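Open day at Mnguni, 7 Nov 2023

Mnguni opened its furnished flats to the public for one afternoon, and I went along with Meriem Hajji, who had put both our names down back in April. The building is the old Clurkard carpet warehouse. The flats are on the upper floors and are let by the month, with all the furniture in place. We had a cup of tea by the lift and were given a sheet with the floor plans and a list of what is in each flat.

We started with the two small flats, which are near enough the same. Bed, desk, two chairs, a kitchen along one wall. The rent on these is 785 a month with heating. The kitchens have plenty of sockets but not much worktop, and the bathroom door opens inwards against the basin. Meriem measured the wardrobe and said her coats would not go in.

The large flat on the top floor is the one most people had come for. It costs 1,651 a month and there is a deposit of 500 on the furniture. You come straight into the living room from the hall, and we spent most of our time in there.
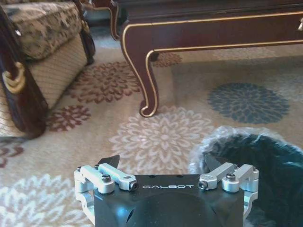 Rugs are what I usually look at first, having sold them at Drellent for a good part of my working life. Ours were mostly plain or had a border, and a border is awkward under a sofa because you lose half of it. The one in the living room has large flowers on a cream ground, something like chrysanthemums, in several colours, and you can put furniture anywhere on a pattern like that without spoiling it. It is a big rug too, and a pale ground under a coffee table needs regular care. The sheet says tenants are to have it cleaned when they leave and keep the receipt. I asked if the cleaning could be done through the building and was told yes, for a charge, though they did not have the figure to hand.

The rest of the room is heavier in style than I expected from the outside of the building. The three-seat sofa is in beige with a brown and olive damask, with carved wood at the top of the back and tan cushions on the seat. The coffee table is long, dark and very glossy, with gold on the legs and along the front. I would not have chosen it, but it goes with the sofa.

Hartmut Lammers was showing people round. He said the flats are tidied between lets from a written list, and that the living room comes last. Bins are lined, cushions go back on the sofa and the rug is vacuumed in both directions. A copy of the list is left in the kitchen drawer for the tenant.

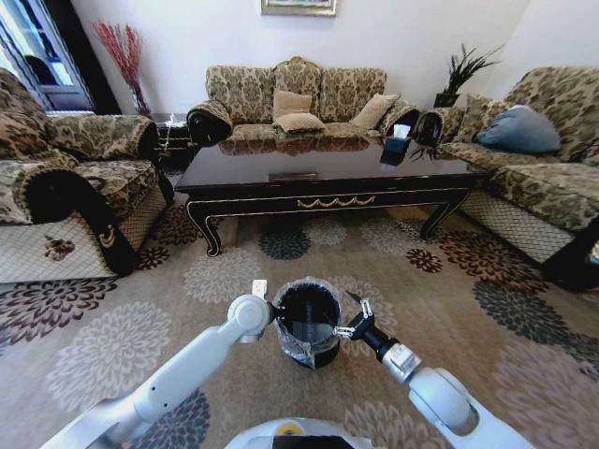 Ayanda Gumede said she would take the flat tomorrow if the coffee table could go into storage, and wanted to know if that was allowed. Hartmut said small items could be stored but a table of that length would have to stay. She was not pleased with that and asked him to put it to the office. He wrote it down.

We did not see the bedrooms in the large flat properly as there was a queue on the landing by then. The view from the hall window is over the yard.

Getting there: the 324 bus stops at Jallgate, and from the stop it is a short walk uphill. The side entrance has a ramp. Viewings outside the open day are by appointment, and you need to bring proof of address.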